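Cludwood Bottling Supply
@cludwood

Spent the week putting together the equipment plan for our sample room. A few people asked how we got to the number, so I'm writing it down. Small shop, small budget, first arm.

The job is dull. Bottle goes in a holder, cap comes off, sample gets drawn, cap goes back on, label gets scanned. Kelechi Oyelaran does most of it by hand and would like to stop.

We had three quotes. I threw one out because it priced the arm and left everything else as "integration, to be agreed." If you get a quote like that, ask for the lines. We asked twice and got a phone call.

The other two were close on the arm. Where they split was the gripper and the wrist camera. Ukivine bundles both. Plultomura sells the camera separately and charges for the mount too.

Things I left out of my first budget: spare finger pads, a second set of cables, the stand, a guard for the side facing the hallway, and two days of Veronika Kiss's time to write up the risk assessment. The stand alone was more than I had put down for "misc."

Holders came in at 886 dollars for the first batch. That hurt, but a bottle that turns when you twist the cap is a bottle you can't open, so the holders stay in the plan.
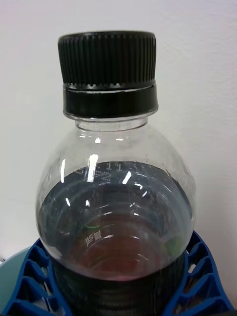
Caps are the part I would budget time for. A ridged screw cap with a tamper ring needs one kind of grip and a smooth cap needs another. Ask the vendor to run your caps, on your bottles. Ekene Okeke boxed up 9 kinds and shipped them to both vendors before we talked price again.

Same with clear plastic and dark drinks. Shiny surfaces are hard on cameras. I added a line for a lamp and a diffuser, which is cheap, and a line for someone to fiddle with them, which is less cheap.

Support contract: Ukivine wanted a full year up front. We asked for 90 days and then a decision. They said yes in one email, so I probably should have asked for something else as well.

Lease or buy? We ran both. Leasing looks better until you get to the part about modified tooling, and we will modify the tooling. Oluwaseun Yusuf read the whole lease and marked 2 clauses we couldn't live with. Buying.

What I cut: the second arm, the conveyor, and the nice cart. The conveyor goes back on the list in March if the first arm is earning its floor space by then.

What I did not cut: training for Kelechi and one other person. If only one of you can restart the thing, you will be getting calls on vacation.

Order goes to Musa Eze for sign-off on Thu 17 September. If anyone has run a small cell with mixed caps, I'd like to hear what you spent on finger pads in the first year. My line for that is a guess.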